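Business > Technology > Automation

Tideo Opens Home Recording Service to Outside Robot Developers

By Aoife Ó Briain
Wednesday
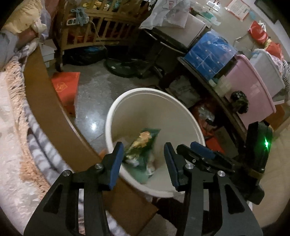
Tideo announced on Wednesday that its home recording service, until now limited to its own engineering staff, is open to outside developers of household robots. The service lends hand-held grippers to participating households, whose members use them to carry out ordinary chores while a camera records each movement. Developers then use the recordings to train robot arms.

Under the standard plan, a customer receives recordings from 24 homes, covering tasks such as tidying bedrooms, sorting packages and handling household trash. A larger plan covers 100 homes. Prices were not released.

"Our customers have asked for rooms as people live in them," said Sorcha Mac Mathúna, director of services at Tideo. "A laboratory kitchen does not provide that."

Each household keeps the equipment for five days and receives a short training session before work begins. Participants may withdraw any recording before it is delivered, and footage showing faces or personal papers is removed during review, the company said.

Dronitz, which develops robot arms for assisted living, took part in a trial of the service. Enda Ó Súilleabháin, head of research at Dronitz, said the recordings were consistent in quality but that delivery had taken longer than his team expected. Tideo said it had since added four reviewers.

Applications from developers will be accepted through December. Households may register at the Tideo office in Sheehan.

Last updated: Wednesday, 4:24 p.m.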